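Vemmont is looking for people to take part in a paid study of how we put things away at home. You will place small items, such as an apple or a white bowl, on a cabinet and in its drawers. 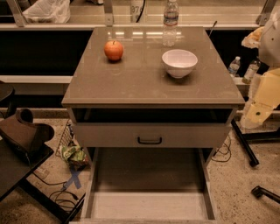
Farkusora Tuominen
Study organiser, Vemmont

Each visit takes 70 minutes and you receive $410 after the last one. No experience is needed – only some patience with drawers. You should be able to bend down comfortably.

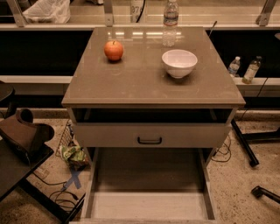
Please wear closed shoes, and tell us if you have a sore back. To apply, write to our office before 25 June 2025 with reference 2821.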